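Folding classes fill up as town gives up on the linen cupboard

25th April
By Radomír Beneš

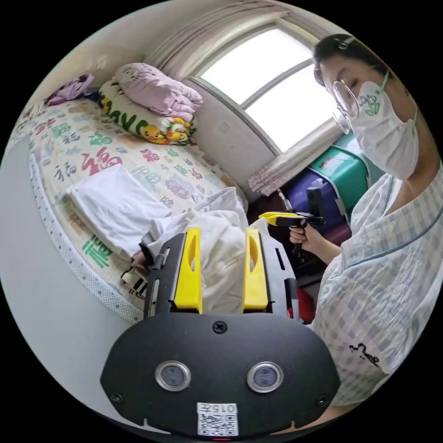

Forty places, 561 names

A course in how to fold your own washing has become the most oversubscribed thing in Sudeck, beating beginners' Italian and the one about sourdough, which had a three-year lead.

The Drindis evening school put up a notice for 40 places in its spring bedding and towels class and had 561 names by the time the list closed. The school has since added a second group. It has also taken down the notice, which people were still writing on.

The class costs nothing apart from the bus fare and whatever is left of your pride after someone has watched you tackle a fitted sheet. Learners work on a made-up bed, starting with towels, which are flat and have four corners and hardly ever defeat anyone. A neat white rectangle laid on the sheet is the target for the first evening. Most people get there. A good many then pick up the next piece of cloth and are left holding something closer to a cauliflower.

Blankets come in week two. The approved method is to fold in half, fold again, and put the thing on top of the pillow before it has time to reconsider. Thick ones will always look a bit plump and the school has stopped arguing with them.

Teaching is in the hands of Ilse Flores, who spent much of her working life in hotel laundries and has firm views on corners. She is less firm on matching. The bedding at Drindis has been given by local households and the effect is what you would expect: a cream sheet covered in the character 福, for good fortune, in green, red, blue, purple and most of what is left, alongside a pillowcase with yellow duck-like cartoon characters on it.

"I was asked if we could have plain white for the lessons," she said. "I said you go home and tell me what's on your own bed."

There is a practical side to the busy prints, she said. Learners can use a big red character near the middle of the sheet as a landmark when they are laying towels out, and several of them do. The ducks have no teaching value that she knows of.

Not everyone in Sudeck is won over. A letter pinned up in the Edari launderette, unsigned but in very good handwriting, asked why grown adults needed six evenings to learn what its author had picked up from an aunt in one wet afternoon. Someone has since written underneath it "lend us the aunt". The launderette, which charges by the bag for folding and might be thought to have an interest, says trade is steady and it wishes the class well.

Week four is fitted sheets. Attendance dropped sharply at this point when the course was tried out in December, and Flores has moved the tea break forward to the start of the evening. She teaches the tuck-one-corner-into-the-other method and will also, if pressed, show people how to roll the sheet into a ball and put it at the back of the cupboard with a folded one in front -- a technique she says is widely used in the trade and which is not on the printed programme.

The remaining sessions deal with small items, meaning socks, cloths and any patterned scrap that turns up under a towel and belongs to no known set. There is no exam. Anyone who finishes gets a certificate, unfolded.

Names for the autumn course will be taken at the Drindis front desk from next month. The school has room for 200 people across the new term, and would be grateful if donors of bedding could leave it at the side door, washed, and in whatever shape they can manage.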